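Coasters

June
By Normunds Vītola

Aldis had left the coasters for last.
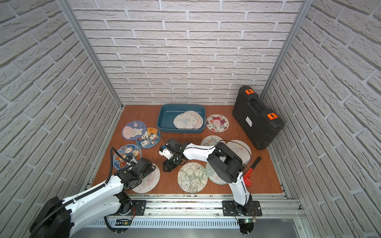
1. The Table

His mother's flat at Tratwood had to be empty by six o'clock. The wardrobe had gone in the morning, and the beds, and the big table from the front room, which had needed two men and some swearing on the stairs. Inga had taken the plates. The curtains were folded in a bag by the door with the spare keys on top of them.

The coasters did not belong to any room. Their mother had carried them about with her. There was one beside the bath and one on the window sill, and she put one under the telephone so that it wouldn't mark the shelf. Aldis had gone round collecting them in his coat pockets.

He put them down and looked at them. The rose one, red and pink on cream, he remembered best. It had come from the market at Nandell, and she had paid too much for it and then complained for a week. It was hers, and visitors were given something else.

"Which do you want?" he said.

Inga was wiping out the cupboard under the sink. "I don't want any. I've got coasters."

"You've got cork ones."

"They work."

He picked out the white bunny and held it up so she could see. She stopped wiping.

"That was Edgars's," she said.

"I know it was."

Edgars was her son. He was twenty now and worked on the ferries, and he rang his mother when he wanted money. When he was small he had stayed at the flat every summer and had his milk on the bunny. If the milk arrived on the bears he would not drink it. Their mother had thought this was reasonable. She moved the cup across without a word and gave the bears to Aldis.

"I'll take that one, then," Inga said. "For him."

2. The Tray

The tray was teal plastic and had never been used for carrying anything. It had lived on top of the fridge with the post in it. In 2016, when their mother first went into hospital, Aldis had found 11 unopened letters there, all from Ó Briain, the firm that looked after the building. The last one said she owed 489 for the roof. He had paid it and told her it was a mistake in their office, and she said she had thought as much.

He put the butterfly coaster in the tray, on top of a pinkish one and a beige one.

"Is that your pile?" Inga said.

"It's just a pile."

"Who gave her the butterfly?"

He had to think. "Mrs Ozola, from downstairs. When Dad died."

"She gave her a coaster?"

"She gave her a cake as well. The coaster was for afterwards."

Inga came over, drying her hands on her jeans. She picked up the butterfly and turned it over, and then put it back where it had been, quite carefully. Mrs Ozola had moved to her daughter's years ago. They ought to write to her, Inga said. Aldis said he would do it, and they both knew that she would.

3. The Case

The black case stood on its side in the corner with its handle up. It had been their father's. He had worked for Zomton until his back went, and he had kept the case after he stopped, and then their mother had kept it after him. Neither of them had seen it open.

"It'll be tools," Inga said.

"It might be."

"What else would it be?"

Aldis looked at the orange latches. When he was nine he had been smacked for touching them. He could still hear his father coming along the passage.

"You do it," he said.

"I'm not doing it. You're the eldest."

A van was backing up in the street. Inga went to the window and said it was only for the people opposite. When she came back he hadn't moved.

"Take it home with you," she said. "Open it there. Or don't."

He nodded. He gathered up the bears and the rose and laid them with the butterfly, and gave her the bunny, which she put in her handbag between her purse and her glasses. Then she asked whether he had turned off the water, and he went to see.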